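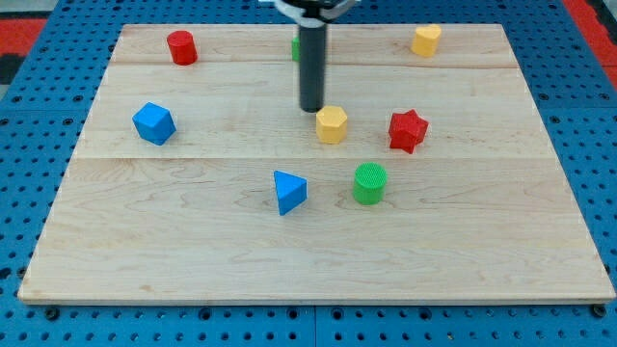

May 2020

Stayed up far too late again with the county budget hearing on the laptop, the volume turned low and a bowl of cereal going soft beside me. They had 834 pages to get through, and I think I followed the first dozen before the commissioners started in on the Clistia bridge and I lost the thread completely!

The bridge is what I care about, of course. It's been on the list for repair ever since we moved to Fagundes, and every spring it gets bumped to the next year - always with such nice regret. Back in January they promised us it was safe in the plan. Tonight it was "under review," along with the Lirutell bus, and I said something out loud to the screen that I wouldn't have said in the meeting room.

I do feel for them, though. Sales tax money has dried up this spring with all the shops shut, and more than 220 people had written in, most of them asking for something (me included, two paragraphs about the bridge and one about the bus, which I cut down from a full page). Somebody has to say no to somebody.

The vote was put off until the next session. I've saved my letter and I'll send it again, maybe with the part about the school route moved up to the top, and then I'm going to bed.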